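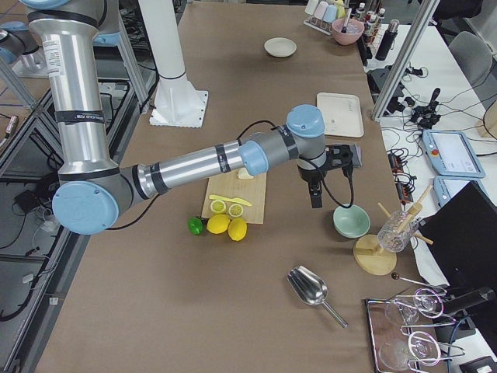
Fig. 6. Cutting board position, with citrus, bowl and glass stand.

6. Laying out the cold drinks station

6.1 Covering the table

1. Clear the table and wipe it down. Let it dry fully.
2. Unroll the brown paper along the full length of the table. Keep the smooth side up.
3. Tape the paper under the table edge, one strip every 300 mm. Do not tape on the top surface — bowls catch on the tape when they are moved.
4. Press out any creases by hand, working from the middle to the ends.

Note: Replace the paper when it is soaked through or torn. Replacement rolls are ordered from Orlandini under part number 3557.

6.2 Cutting board and fruit

1. Place the wooden cutting board flat on the paper, with clear space on all sides.
2. Wash the lemons and limes and dry them with a cloth. Keep whole fruit on the paper beside the board and cut fruit on the board.
3. Halve the lemons across the middle. Lay the halves with the cut face up until they are needed.
4. Cut slices to a thickness of around 4 mm. Thinner slices break up in the glass.
5. Rest the knife flat on the board between cuts. Do not leave it on the paper.

Caution: A plastic knife will cut soft fruit only. If the skin does not give, stop and use a kitchen knife from the Duvness drawer set. Do not saw or press with the palm.

6.3 Serving tray, napkin and plate

The serving tray is kept clear of fruit and ice. It is loaded last, when the drinks are ready to go out.

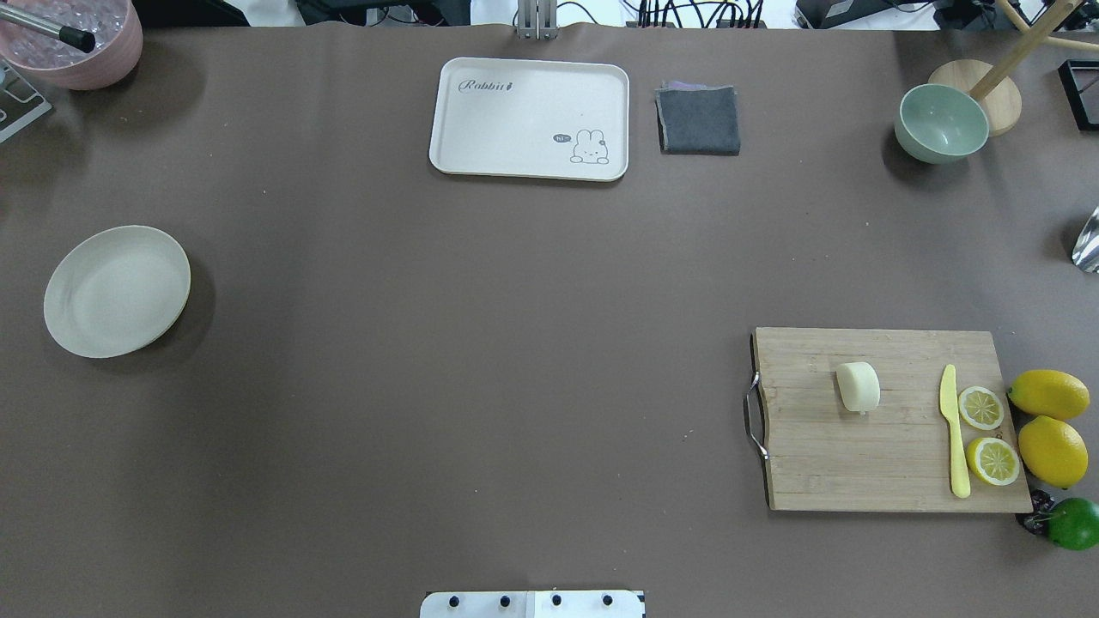 1. Set the tray square to the table with a folded napkin next to it. The napkin is for wiping the underside of glasses and should be changed when damp.
2. Keep the shallow plate for used slices and pips. Empty it before it is full.
3. Leave the space in front of the tray free. Glasses are filled there and then lifted across.

Note: Printed trays are to be washed by hand with a soft sponge. The print on the Humik trays is not rated for dishwashers above 57 °C.

6.4 Ice

1. Fill the ice bowl to just below the rim.
2. Use the scoop for all ice. Do not use a glass as a scoop.
3. Between servings, rest the scoop across the bowl or lay it on clean paper. The handle must stay out of the ice.
4. Pour off meltwater before topping up.

Caution: If a glass breaks near the ice bowl, discard all the ice, rinse the bowl and wipe the scoop before refilling. Chips of clear glass cannot be seen among ice cubes.

6.5 Cups and rack

Plastic cups are used for water and squash. Stemmed glasses are kept apart from them, in the metal tray.

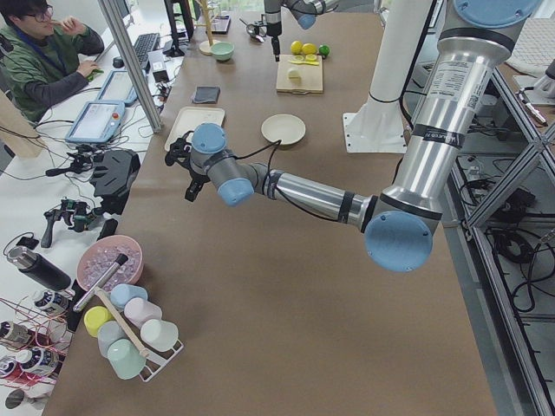

1. Stand the rack near the edge of the table, where cups can be reached without leaning over the ice.
2. Check that the rack does not rock. If it does, smooth the paper under it.
3. Hang dry cups only.
4. Load opposite sides in turn, so that the weight stays even.
5. When removing cups, hold the centre post with the free hand.

Note: An insulated bottle may be laid on its side only with the cap fully tightened. Otherwise stand it upright.

Layout checked by Italo Colombo, August. Changes to this section go to Fedir Tymoshchuk at Destetum. For washing up and storage, see section 7.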